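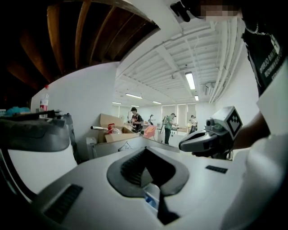 Murness Well Water Records

Version of 28/06/2025
Maintained by Ilaria Fabbri and Onyekachi Isah

Contents

The data set holds 2,104 lab results from private wells near the former Murness fuel depot. Each row is one sample tested for one solvent. Names and street addresses have been removed, and wells are placed on a grid instead.

Files

results.csv: one row per result
wells.csv: well depth, grid square, year drilled if known
labs.csv: lab codes and the test method each lab used

Columns in results.csv

well_id: matches wells.csv
sample_date: year and month only
solvent: short name, lower case
value: micrograms per liter
flag: U means below the lab's detection limit, E means estimated

Source

Most results were typed in from paper reports that homeowners received by mail. Both maintainers entered every page separately and compared the two versions. Where they differed, the paper copy was checked again. 70 pages were too faded to read and were left out.

Known problems

Lab code 2 changed its detection limit in October of the second sampling year, so U values before and after that month should not be pooled.

Depth is missing for 20 wells.

Wells were tested when owners asked for it. The results are not a random sample of the area.

Use

The records can support mapping and work on exposure history. They do not show what any one person drank, and they should not be used alone to support or deny a health claim.

Corrections go to Onyekachi Isah, with the well_id and a copy of the lab page.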